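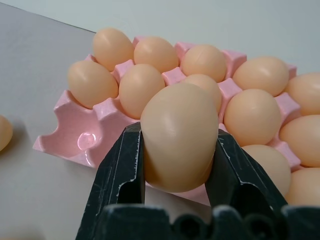
An egg held over a pink tray with twelve more eggs.

Garnness Games

The Garnness Games are an amateur sports meeting held every summer in the town of Garnness. The program consists of foot races, field events, a rugby sevens tournament and several traditional contests, among them the egg-and-spoon race and the egg catch. The first meeting took place in 1851. After a long interruption the Games were started again in 2000 and have been held in their present form from that year.

History

The early Games were connected with the summer livestock market. Farm workers who came to the market stayed until the evening, and the owners of the inns put up small prizes for running, wrestling and throwing a stone. The meeting of 1851 is counted as the first because it had a printed program and a fixed list of events. A copy of this program is kept in the town library. It lists a race to the Holloway road and back, a wrestling contest in two weights, and a "race for women carrying eggs," for which the prize was a length of cloth.

Football and later rugby were added when the railway made it possible for teams from Holloway to travel to Garnness and return on the same day. The rugby match between the two towns soon became the main attraction, and for a period the running events were only held before the match and at half-time. The Games lost importance when the livestock market was moved to Holloway, and they finally stopped when the old sports field was sold for housing.

The revival was the work of the Garnness athletic club and the rugby club, which both wanted to mark the year 2000 with a public event. The new meeting was planned as a single occasion, but the clubs decided in the following December to repeat it.

Venue

The Games take place at Cerari Park, a sports ground on the east side of the town, near the river. The park has a grass running track, two rugby fields and one covered stand with 1026 seats. The grass track is marked only for the Games and is used as a training field during the other parts of the year. The throwing events are held on the lower field, which floods easily, and they have been moved to the school grounds in wet summers.

Events

The meeting begins on a Saturday morning with the children's races. The senior races follow after noon. All distances up to the mile are run as handicap races, so slower runners start in front of faster ones. The handicaps are decided from the results of the previous two seasons, and runners without results start from the back mark.

The stone throw is the only event that has kept its rules from the first program. The stone must be thrown with one hand from a standing position, and each athlete has three attempts. The record, 91 feet, was set with a lighter stone that is no longer in use, and the organizers now keep a separate list for the present stone.

In the egg-and-spoon race the runners cover one length of the rugby field. The egg is raw and the spoon must be held in one hand with the arm stretched. A runner who drops the egg is out if the shell breaks, but may continue from the same place if it does not. The egg catch is a contest for pairs – the partners throw a raw egg to each other and take one step back after each successful catch. Both events are open to all ages and need no registration.

The sevens tournament is played on Sunday. Eight teams take part, and the final begins at 4 p.m. The winning team receives the Holloway Plate, named after the neighboring town, which gave it for the first tournament after the revival.

Lodudance

The Games close with the Lodudance, a team relay in which each runner must complete a short series of dance steps inside a chalk circle before passing the baton. It was introduced some years after the revival by a youth group and was at first not part of the official program. Judges stand at each circle and can send a runner back if the steps are not complete. The steps are changed every year and published on the morning of the race.

The origin of the name is not clear. The most common explanation is that it joins the Latin word "ludus" (game) with "dance," but the spelling with "o" appears already on the first posters.

Organization

The two founding clubs share the organization. The athletic club is responsible for the track and field events, and the rugby club for the sevens tournament and the stand. Entry to the ground is free on Saturday, while tickets are sold for the Sunday matches. Income from the tickets goes to the maintenance of Cerari Park.

See also
Handicap race
Rugby sevens
Egg-and-spoon race
Sport in Holloway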